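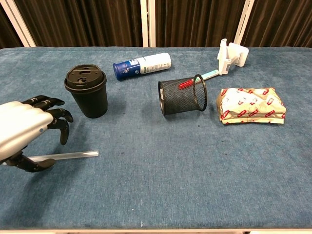
Coffee cup, mesh pencil holder and clear plastic rod on a fabric-covered table.

Software review: Skovia 4 lightmap and UV packing tool
Lindier School of Digital Media, Teaching Software Reviews
Published 2024-05-16
Prepared by Manju Uniyal and Vaughan Sutcliffe

Summary
Skovia is a desktop program for unwrapping models, packing the resulting UV islands and baking lightmaps for use in a game engine. It is published by Perkura. The School reviewed version 4 for use in the second-year real-time environments course and in the student project studio. We recommend it for packing and for static lightmaps. We do not recommend it at present as the only baking tool for scenes that rely heavily on transparent surfaces.

Background
Students in the real-time stream have until now prepared lightmap coordinates inside their modelling program and baked in the engine. The results were uneven. Seams across floors, dark lines at wall joints and wasted map space were the most frequent comments in last year's marking. The teaching team asked for a separate tool that would make these faults easier to find before a long bake was started.

Method
The program was installed on the standard studio workstations. Manee Sukprasert supplied the main test scene, a library foyer of 2,557 separate meshes, many of them small shelf parts. Ashton Whitelaw supplied a second, smaller scene of a tiled courtyard at dusk. Both scenes were packed and baked with default settings, then again with settings chosen by the reviewers. Students were not involved in this stage.

Installation and licensing
The installer ran without administrator rights once the program folder had been approved. Licences are floating and are checked out when the program opens. A licence is held for the whole session, including while the program is minimised, and this will need to be explained to students who leave it running. There is an offline mode, but it has to be requested from Perkura for each machine and we did not pursue it.

Interface
The main window is divided between the model view and the UV view. Selecting an island in one highlights it in the other, and this worked reliably even in the foyer scene. Texel density is shown as a colour overlay. The default colours run from red to green and are unsuitable for some users. An alternative blue to orange scale is available under Display, though it is not remembered between sessions.

Keyboard shortcuts differ from those of most modelling programs. They can be remapped and the map can be saved to a file. The School would supply its own file if the program were adopted.

Unwrapping
Automatic unwrapping is adequate for hard-surface models such as walls, stairs and furniture. It divides curved objects into more pieces than a careful person would. The arched ceiling in the foyer was cut into 51 islands, and the reviewers preferred to mark the seams by hand. Manual seam marking is quick, and the Straighten command left very little to correct on the long shelf edges.

Overlapping faces are reported in a list, with a button that moves the view to each fault. Mirrored faces appear in the same list under a separate heading. Students commonly miss both, and the list was the feature the reviewers valued most.

Packing
Packing is the strongest part of the program. Islands may be grouped, locked in place or given a priority, and padding can be set in pixels for a stated map size. When the map size is changed, the padding is recalculated and the user is told that a repack is required. Earlier tools used by the School left the old padding in place without comment.

Small islands are rotated freely unless told otherwise. For lightmaps this is usually harmless. For the courtyard paving it produced a slight stepping along shadow edges, which disappeared when rotation was restricted to right angles.

Baking
The baker supports direct light, bounced light and ambient occlusion as separate passes. Previews are coarse but appear early enough to show a misplaced light. Denoising is on by default. At the default strength it removed fine shadow detail from the courtyard lattice, and we would ask students to reduce it for final work.

Seam repair operates after the bake and compares the colour values on either side of each cut. It was effective on flat walls. Where two separate meshes meet it has no effect, as the program does not treat the joint as a seam. The manual states this plainly.

Transparent materials were less satisfactory. Coloured glass tints the light passing through it, but overlapping panes are counted once only, so that two sheets of pale green glass give the same result as one. The foyer has a glazed inner porch and its floor came out brighter than it should have been. Refraction is not calculated and the documentation does not claim that it is. A wider treatment of glass is listed in the publisher's notes for July, and the reviewers will look at that release if it is issued.

Export
Maps can be written in the usual high dynamic range formats. The Fu exporter, which is included, writes the maps, the second UV channel and a settings file to one folder, ready for import. Names containing a space or an accented letter were altered on export, and the links to those meshes then had to be restored by hand. Students should be told to use plain file names from the start of a project.

Documentation and support
The manual is clearly written and has an index. Several screenshots still show version 3 menus. Pouran Shirazi put 2 written questions to the support desk, one on padding and one on licence release, and received a useful reply to each. The video lessons were not assessed.

Accessibility
Text size follows the system setting in menus but not in the UV view, where labels remain small on high-resolution screens. All commands can be reached from the keyboard except the drawing of a selection outline. The program has not been tested by the School with a screen reader.

Recommendation
The School should adopt Skovia 4 in the student project studio for UV checking, packing and the baking of static, mainly opaque scenes. Engine baking should be kept available for work with substantial glass. The course notes on seams and padding will need to be rewritten to match the program's terms, and the shared shortcut file should be in place before the first class.

Comments from teaching staff may be sent to Manju Uniyal. Requests for a trial login should go to the studio desk.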